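## Open day at Watano: the folding bench

The Wendavine workshop opened its doors to members on Tuesday, March 28, 2023, and 40 of us signed up. Coffee was in the front office, and the tour started late because the parking lot gate was stuck. After the safety talk we split into two groups. Mine went to the folding bench first.

Watano has been working on cloth handling since September. The arm is run by software they call Molix, and the job they picked for it is plain: take a piece of fabric, find a place to grip, and fold it on a table. Staff said cloth is harder than boxes or bottles, which keep their shape when you pick them up.

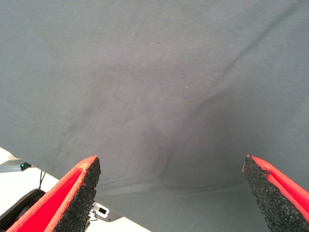
*By the Harawira branch newsletter editor*

Part of the talk covered what the wrist camera gets to work with. With gray cloth it is mostly gray cloth: a long soft crease, a sag between the fingers and a few specks of lint. The fingers are red-orange with black foam pads on the inside, and they stand well apart before a grip. One of our members asked about the wear along the edges of the pads. The answer was that pads are treated as a supply item and get swapped when the grip starts to slip.

The team had logged 1,697 practice folds before our visit. They didn't give a success rate and said they would sooner wait until the count is higher. In our session the arm made several tries. Two folds came out square enough to stack. On another try it picked up two layers at once and had to be stopped and reset by hand, a short job.

It is slow. Anyone who folds towels at home would beat it easily. The staff were open about that and said speed is not what they are working on this year.

The second half of the visit was the parts store and a short talk on training courses. Handouts are in the branch office, next to the sign-in book. Watano expects to hold another open day in September, and places will go to members who missed this one.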